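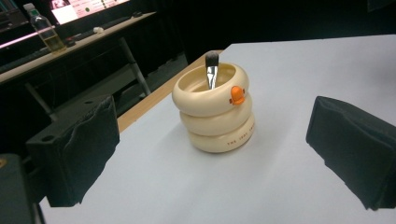 **Desk cups, brush cups, and what you keep in yours**

**marigold_attic** wrote:

Hello everyone! I've been reading this board since February and finally have something to bring to it. I am redoing my little painting corner (it's the end of the dining room, let's not be grand about it) and after a lot of dithering I bought the duck cup. It's the cream one, three puffy rings stacked up like a swim float, with the little orange bill on the side. I love it more than a grown woman should love a pen holder.

So far exactly one brush lives in it, my flat black one with the silver ferrule, standing up with the bristles in the air. It looks so nice on the white table that I'm almost afraid to add anything else. But I have a drawer full of brushes and I would like to stop digging through it every time I sit down.

My question is for those of you who keep brushes upright on the table: do you leave them out all the time, or only while you work? And how many do you let into one cup before it becomes a thicket?

---

**Vija Laur** wrote:

Oh, what a sweet thing! Welcome, and please don't apologize for a dining room corner, I painted on top of a washing machine for the better part of my thirties.

I keep mine out all the time, bristles up, and always have. My rule is seven to a cup. I know that sounds fussy, but at seven I can still see every head and pull out the one I want without dragging its neighbors along. Flats take up more elbow room than rounds, so if most of yours are wide like that black one you may want to stop sooner.

---

**tobaccobarn** wrote:

Going to be the grump here. Brushes belong lying down until they're bone dry, and then in a drawer or a roll. Stand a wet one up and the water creeps down into the ferrule, the glue softens, and one day the head wobbles like a loose tooth. I lost two good flats that way before I learned. The cup is cute. I'd put pencils in it.

---

**Vija Laur** wrote:

@tobaccobarn I agree with you about wet ones! Mine dry flat on a folded dish towel overnight and go into the cup in the morning. But a dry brush can stand up as long as it likes. I have one that has been standing in the same jam jar since my daughter was in grade school, and she has a mortgage now.

---

**pennywhistle_jo** wrote:

Can I ask about tipping? I had a tall skinny cup from Zuvano and it went over every time the cat so much as thought about the table. I like that the duck's top ring is the widest part, since you can see right down inside, but it does make me wonder whether it gets top-heavy once it's full.

---

**marigold_attic** wrote:

I wondered that too, Jo, so after supper I loaded it up with pencils and gave the table a good bump with my hip. It stayed put! I did pour a layer of aquarium gravel in the bottom first, left over from the days of Gerald the goldfish, so I can't say how it would do without. The gravel also keeps the short handles from disappearing, which was a happy accident. My black flat isn't a long one, and only the top of it shows over the rim when it goes all the way down.

@tobaccobarn, I hear you on the wet brushes, and there is now a dish towel on the radiator shelf in your honor.

---

**tobaccobarn** wrote:

NOT the radiator. Too hot, it'll dry the bristles out. Windowsill.

---

**marigold_attic** wrote:

Windowsill it is!

---

**quillback** wrote:

I come at this from the makeup side of things, and I have to disagree with standing them out in the open at all. Dust. I keep my face brushes in a lidded tin because I don't like to think about what settles on them in a week. For paint I suppose it matters less, but a white tabletop by a window shows me every speck, and I have to assume the bristles are collecting the same.

Also, does the printing around the bottom ring hold up? I had a mug with lettering on the curve like that and it wore off in patches, and then it just looked sad.

---

**marigold_attic** wrote:

Too soon to say about the lettering, I'm afraid. It's small and dark and it wraps around the bottom ring, and I've only wiped it once, with a damp cloth and a good deal of caution. I'll report back if it starts to go.

Dust is a fair point. I do have a habit of flicking a brush across my palm before I use it, but that's for luck as much as anything.

---

**pennywhistle_jo** wrote:

A clean hankie over the top at night! My grandmother did this with her sugar bowl, her brushes, and the parakeet.

---

**Vija Laur** wrote:

Jo, I am stealing that.

Marigold, if you end up with more brushes than duck, split them by job before you buy another matching cup. I have one for washes and one for detail, and the ratty old ones for glue and masking fluid go in a soup can on the floor so I'm never tempted. Sort the drawer on a Tuesday or some other dull evening, with tea. You'll find at least one you thought you'd lost.

---

**marigold_attic** wrote:

I started the drawer tonight and I've already found a rigger I bought twice. The duck is up to five and I'm stopping there until the towel is dry. Does anybody have a use for a spare rigger, size 2, hardly touched? I'd be glad to mail it.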